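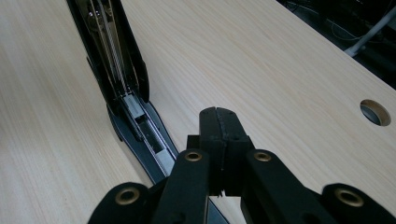 Nevier long stapler: three months in

I bought this in September for folding and stapling our choir programs, and I've put enough paper through it now to have opinions. It's a long black thing, glossy along the edges (it shows every fingerprint, if you care about that), and it takes up more of my table than I'd planned on.

Loading is the best part. You open it up and there's the metal track with the row of staples sitting right in it, so you always know how many you've got left. My old one hid them and I'd be halfway through a batch punching nothing!

I did 200 programs in one evening and had 3 jams, all of them my fault for shoving in too many sheets. It's fine up to 19 pages of regular copy paper – past that I'd borrow something heavier. Noreen Keogh has the Onau one and says hers is smoother, but she paid $40 more for it.

My one real gripe is the spring in the upper arm. It's stiff, and my hand was tired by the end. Still, I'd buy it again. Four stars from me, and get the spare staples at the same time.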